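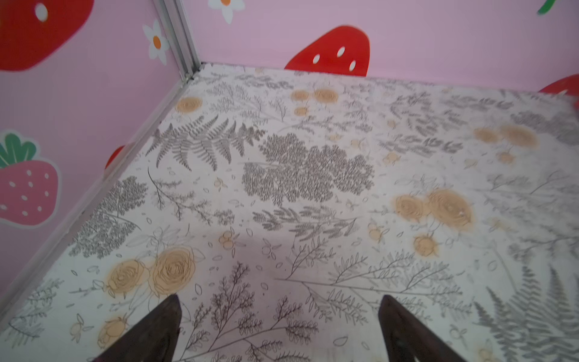 Lists > Ekpo Valley Allotments > Archive > November

Prev | Next | Thread | Reply

Re: the shared shredder

Morenike Shehu wrote:
> The Vaster has jammed again, with what looks like
> a whole rose bush in it. Can whoever had it last
> please own up? Also, do we repair it or buy the
> Hunisari? They want 603 for that one, delivered.

I had it the week before, and it went back in the shed running as sweetly as it ever does, so I plead innocent to the rose bush. I did feed it a broom handle in the spring. That was a different jam.

On the money: a new set of blades for the Vaster is 80, and I'm willing to fit them if someone holds the flashlight and keeps their opinions to themselves. There are 14 bolts. Last time I had four left over when I finished, and it ran better than before - make of that what you will.

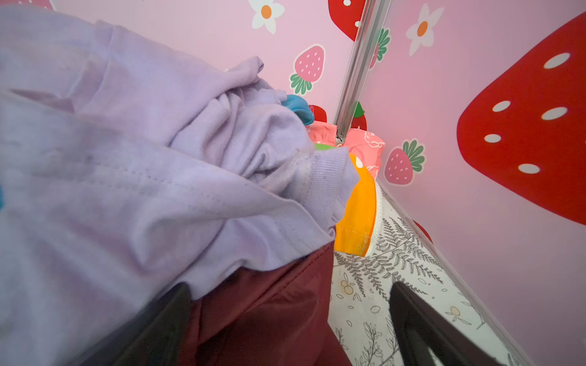
The Hunisari is a fine machine, but it weighs as much as a pony and the shed door is narrow. My brother-in-law has the Trendus, half the size, and he mostly uses it to stand his coffee on.

So I vote for blades. And could we go back to the sign-out sheet? The pencil is still there on its string. The sheet went missing in June.

Plot 4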